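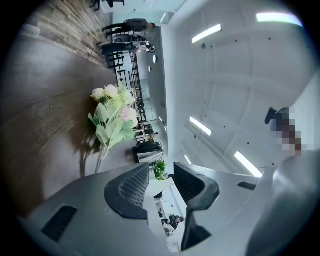

Figure 2. Hand-held gripper at a table station, fingers apart. Kettle, artificial flowers and potted plant on the table.

4.3 Preparing the gripper and the station

Carry out this section before the first recording of a shift and again after any change of finger pads. Settings for the Skidar logger are in section 5.

1. Switch the gripper off before touching the fingers.

2. Check both finger frames and inner pads for splits, lifted edges and grit. Replace pads in pairs. Enter the change in the Gurkora log sheet.

3. Open the fingers fully, then close them by hand. They must meet along the whole pad. If they do not, see 4.6.

4. Set out the objects listed on the task card. Leave at least 30 cm between any object and the table edge.

5. Electric kettles must be empty and taken off the mains. Lift by the handle only.

6. Grip artificial flowers by the stems. Closing on the blooms pulls the heads off and leaves fibres on the pads.

7. Tell anyone working nearby that recording is about to start. Faces and other identifying details must be masked before files leave the site.

8. Hold the gripper still for two seconds, then begin the task.

CAUTION: Keep loose sleeves, lanyards and hair clear of the fingers while the gripper is on.

CAUTION: Do not reach over a railing with the gripper in hand.

Note: The operator may tilt the gripper to any angle. Tilted recordings are valid and must not be deleted for that reason.

Note: Pads supplied by Lytvynenko before April need the short screws. Longer ones foul the finger frame.

Section revised December 24, 2021. Approved for Lirnbridge sites: Fedir Kobzar.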